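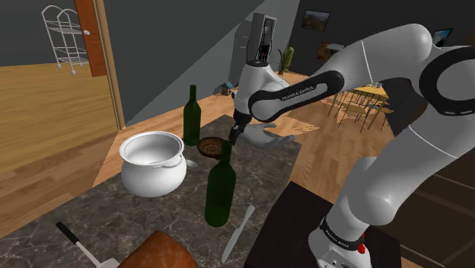

Home Projects Notes Talks Contact

We finished the last batch of bottle runs in December and I've been meaning to write up what we did. The short version is that teaching the arm in simulation by hand tracking worked better than I thought it would, and that most of the gain came from throwing data away.

The setup is a Franka arm next to a kitchen counter, all rendered. The operator wears a headset and moves their own hand, and the gripper follows. A see-through hand is drawn in the room so you can tell where the system thinks your fingers are. The task for this round was to pick up a green bottle by the neck and set it down somewhere else on the counter without knocking anything over.

Chaltu Beyene and I did most of the demonstrations. Elmarie Jacobs did the rest, and hers are the cleanest by a good margin. We ended up with 3614. I trained the first policy on all of them and it was mediocre. It would get above the bottle, hover, drift a little, and then close too early.

Morena Russo suggested looking at the pauses. People stop when they are lining up a grasp, and they stop for different lengths of time. The policy sees a lot of frames where the right answer is to do nothing, so it learns to do nothing. We wrote a small filter, which lives in the Andik repo, that cuts still frames near the grasp and drops any demonstration with more than 3 restarts. That left almost 2000.

Same network, same training time, smaller set. In 200 test runs with the clutter shuffled, the hovering was mostly gone. The failures that remain are nearly all one kind: the fingers come down slightly off center and tip the bottle. Shorter bottles are worse. I don't have a good explanation for that yet.

A few things I'd do differently. I would log the hand pose and the gripper pose separately from day one, as we had to rebuild one from the other and the timing is a bit off. I would also fix the starting pose of the arm. We let it vary, and it made the early part of each run hard to compare.

None of this has been tried on a real arm. Alfie Goodall wants to do that next, and he'll need to deal with glass that has some weight and slip to it. Our contact settings are generous.

I'll post the filter settings when I've cleaned up the script.

We use cookies to remember your settings. Accept Decline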